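Clear Surfaces: A Conversation With the Workspace Services Office at Grekwood

Friday, August 28, 2020

Grekwood has occupied the same building since 1981, and many of its desks have been in service nearly as long. This summer the Workspace Services Office began replacing them with plain white tables under a program known internally as Vurna. The supervisor of the office met with the newsletter to discuss the change and what is expected of staff.

"The old desks had drawers, and the drawers filled up," the supervisor said. "When we emptied the second floor we removed 68 boxes of material that belonged in the records room or in recycling."

Under the new arrangement, each table is to be left clear at the end of the working day. Shared items such as the stapler, the tape and the hole punch are kept at the far edge, where they can be reached from either side. Paper in progress goes into a tray on the shelf behind the chair.

The supervisor acknowledged that the white finish was debated. "There was concern that it would show every mark. It does, and we consider that useful. People wipe a table when they can see that it needs wiping."

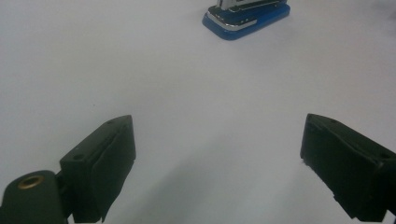 How should an ink mark be removed from the tabletop?

Staff should use a soft cloth with warm water and a little dish soap, and dry the surface afterward. Scouring pads and powders are not to be used, as they dull the finish. Marks that remain may be reported to Room 2445.

The tables were ordered through Brikon and are being delivered in 4 stages. The Mazandarani wing, where the reading room is located, will be the last to change over, in October.

Asked whether staff had objected to losing their drawers, the supervisor said that some had, and that lockers were offered in response. "A person needs somewhere for a sweater and a lunch – we never disputed that. The question was whether it had to be the desk."

Requests for a locker should be submitted before the old furniture is collected from each floor. Keys are issued at the front counter.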